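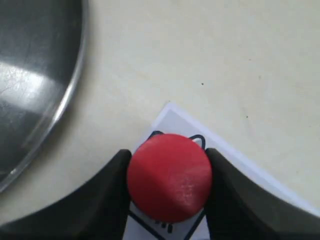
A red rounded object and a white paper card on a cream tabletop.

Paper Trails

The first game I ever loved came folded in the middle of a grocery flyer. My grandmother cut it out with her sewing scissors, we used two coat buttons for pieces, and it lasted one wet summer before it gave out along the crease. I have owned grander games. I have probably never wanted to win one more.

So you can imagine how I felt walking into Kakero, the little game library above the Dahlgren hardware store, on a Tuesday afternoon. Ingegerd Lundgren has been collecting printed track games for 27 years. Her catalog stands at 2,909 sheets, and 2,820 of them can be taken down and played by anyone who climbs the stairs. The rest are too brittle to unfold!

"I like the ones that were never meant to last," she told me, pulling out a flat drawer. There were games from cereal boxes, games from bank calendars, a lovely one from a ferry line where you lose a turn to seasickness. Most fit on a single sheet and need a die, a piece for each player and maybe 45 minutes if the family is a slow one.

What I had forgotten is how much drawing goes into them. A track has to tell you where to begin before you have read a word, and then it has to keep your eye moving. Some artists use footprints, some use a winding road, and some simply shade one square and leave the next one white. On one sheet the starting square carries a big five-pointed star that pokes right over its top border, with 起点 ("starting point") in heavy black characters below it. I don't read Chinese, and I would have known exactly where to put my piece.

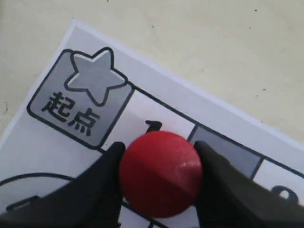
The Right Piece for the Job

Ingegerd has opinions about pieces. Coins are too flat for small fingers, she says, and dried beans roll away (I can confirm this, having chased one under a radiator). She keeps a biscuit tin of odds and ends on the windowsill, and choosing from it is half the fun. Red goes first, every time. Children will bargain hard for red.

We played four games before the light went. I lost three, two of them to a nine-year-old who moved in and took over my side of the table without asking, and who counted her squares out loud with tremendous force. The ferry game took the longest, and I was seasick for almost all of it.

Trying It at Home

Any printer will do, and slightly heavy paper is nice if you have it. Draw your squares big enough for two pieces to share, because they will have to. Shade every other one with a soft pencil. Put something bold on the first square, and leave a blank margin all the way around so there is somewhere to hold the sheet.

Kakero is open on weekday afternoons through July. Bring your own sheet if you make one; Ingegerd has a drawer ready for it.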